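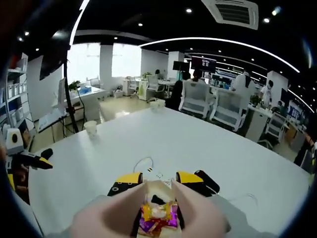

Taller de organización del espacio común
Apuntes de la sesión 4: los dulces, los vasos y la mesa compartida
Profesor: Wenceslao Olivares

Bienvenidos otra vez, y gracias a quienes trajeron su bolsa de caramelos, que hoy nos va a hacer falta. En la sesión anterior nos quedamos a medias con las estanterías, así que retomo un par de ideas y luego pasamos a la mesa, que es donde de verdad se nos va el orden en cualquier oficina (y en cualquier casa, la mía la primera).

1. Repaso: la estantería
Las cajas del mismo color ayudan a la vista, pero engañan a la memoria. Si todas son blancas, hay que rotularlas por el frente y a la altura de los ojos. Quien tenga el cuaderno Brateo encontrará el ejercicio de rótulos en la ficha 12; quien no lo tenga, que me lo pida al salir y le hago copia con mucho gusto.

2. La bolsa de caramelos
Para la práctica conviene una bolsa transparente, de unos que vengan envueltos uno a uno, y si los envoltorios son de varios colores, mejor todavía, que se clasifican de un vistazo. La de 500 gramos es cómoda de manejar. Pasos:
Levantar la bolsa por el plástico, sin apretar el contenido.
Vaciarla sobre una bandeja limpia.
Separar por colores y retirar los envoltorios abiertos.
Pasar a un frasco solo lo que se vaya a ofrecer esa semana y guardar el resto bien cerrado.
No corran con la clasificación, por favor. El año pasado el grupo de Lagos juntó casi 644 caramelos y terminaron discutiendo si el naranja y el amarillo eran la misma familia. (Para mí no lo son, pero admito opiniones.)

3. Los vasos de papel
Un vaso sin nombre acaba siendo de todos y no lo recoge ninguno. Cada persona escribe su inicial antes de servirse y lo deja siempre del mismo lado de la mesa. Los del borde se retiran primero, que son los que se caen.

4. Los cables
Se apartan antes de poner comida, y se recogen en vueltas amplias, sin doblarlos.

Para el sábado
Leer el capítulo de Ulel sobre superficies compartidas y traer un dibujo de su mesa de trabajo tal como esté, sin ordenarla antes. Nos vemos en el aula Flundaven a las diez.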